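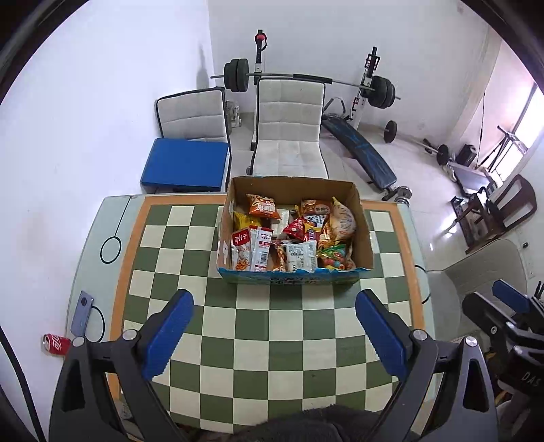 According to Senyo, a person could live on a box like that for 5 days, and he said it twice, the second time with his coat on. Adwoa asked him which person.

"Any person," Senyo said.

"Any person with a job? Any person with teeth?"

He said she was being difficult. She said she was being the one who would be stuck in Clonthorpe with no store and no car, and that she wanted to see some rice go into the luggage before she believed in any of it.

The box had come from Kaisu Ojala, who was letting them use the house by the lake and felt bad about the stove. The stove had not worked since summer. A man from Gevitz was supposed to come and look at it, and Kaisu had written in her letter that he was very good and very busy, which Adwoa read as one fact instead of two. In place of the stove, there was the box. Candy, snacks, packets in red and white and yellow, all dropped in together the way you'd fill a drawer before company came.

"It's generous," said Senyo.

"It's a lot of salt."

She pulled a chair up to the table. The green and cream checks had always made her eyes swim a little if she looked at them too long, and she had told her mother so when her mother gave her the table. Her mother had said then don't look at it. Now she looked at it. Senyo went down to argue with the trunk of the car.

He had promised her other things in this line. The cabin at Atinga was going to be quiet, and it was next to a sawmill. The bread machine was going to pay for itself. In fairness there had also been the winter coat, which he'd found secondhand and which was still the warmest thing she owned, but one coat in all those years didn't seem to her like much of a record.

She took a silver pouch and put it on the checks with its back facing up.

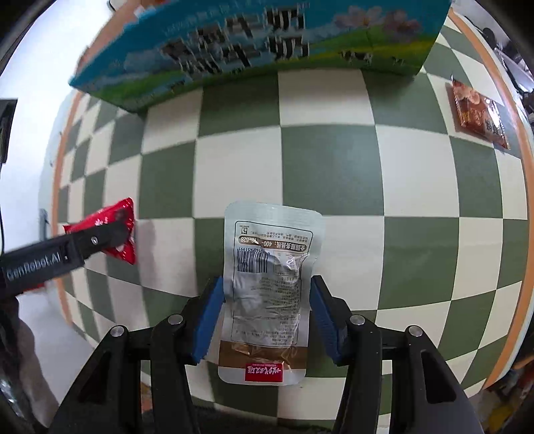 2 min read left in this story

Adwoa couldn't read Chinese, and she did not see why that should stop her. A package tells you things whether you can read it or not. The front is where they put whatever they want you to think. The back is where the small gray type goes, and this one had plenty.

There was a telephone number on a brown banner. She liked that. A company that prints its number on the bag either has nothing to hide or has a very long hold line, and she considered calling to find out which. What would she ask? Does your product count as dinner. My husband says it does.

She turned it the right way up, which didn't help, and pressed it with her thumb.

Senyo came back up the stairs breathing hard. "It all fits," he said. "If we leave the blue suitcase."

"What's in the blue suitcase?"

"Towels."

"So it doesn't all fit."

He sat down across from her. He picked up the pouch, held it near his face, and held it away again. "Crackers," he said.

"You don't know that."

"I have a feeling."

"You had a feeling about the sawmill."

He put it down. For a while neither of them said anything, and a truck backed up somewhere along the street. Then Adwoa got up, found a saucepan and the hot plate from the hall closet, and took the 2 bags of rice off the shelf over the sink.

"There's no room for a hot plate," Senyo said.

"It can go where the towels aren't."

He thought about that. He carried the hot plate down himself, and when he came back for the rice she had the pouch open and was chewing slowly, looking at the wall.

"Well?" he said.

"I'm not telling you until we get there," said Adwoa, and handed him the box.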